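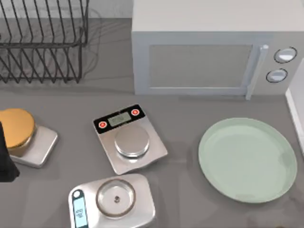

Filed under: Help > Kitchen Cell > Setup and Care

Lekitz Kitchen Cell FAQ

How do I set up the simulated counter?
Load the Istevik layout and let it settle before you move the arm. You get scales, a rack, a microwave and a plate to play with, and it's great fun to poke around in!

The gripper stops short of the scales. What now?
Re-zero the arm, then check the finger offset. It should read 9 – if it reads 63, you still have the July defaults loaded.

How should I line up on the dish rack?
Come in low and slow from the front. The tines are narrow loops just a bit taller than the front rail, so they make a lovely alignment test. Save the pose once you like it. 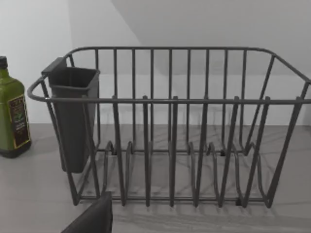

Can I use my own Asex finger models?
Yes, please do! Put both fingers in the tool folder, restart the cell and run the offset check again.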